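How to clean a white matt table top

A matt white table looks very nice on the first day, and then it begins to collect grey marks from cups, sleeves and pencils. I have had mine for three years and this is the method I use now.

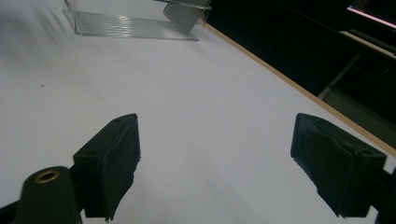 You will need a bowl with 200 ml of warm water, 4 drops of washing-up liquid, two soft cloths and a white eraser. I use the Moges cloths, but any cloth without a rough side is good.

First take everything off the table, also the small things at the back. Wipe away crumbs and dust with a dry cloth. If you start with the wet one, the dust becomes a grey paste and you only move it from one place to another.

Dip the second cloth in the water and squeeze it very well. It should be damp – if it drips, squeeze again. Wipe in long straight lines from one side to the other, with light pressure. Do not rub in circles on a matt surface, this can make shiny spots which stay for ever.

For pencil and dark rubber marks use the eraser, softly, then wipe again. For coffee, lay the damp cloth on the mark for 90 seconds before you wipe.

Dry the table at once with a clean part of the dry cloth. Then bend down and look along the top from a low side, near a window. Old streaks show much better this way than from above.

I tried the Briveck cream cleaner once, on a corner, and it left a film. I do not use it any more on this table.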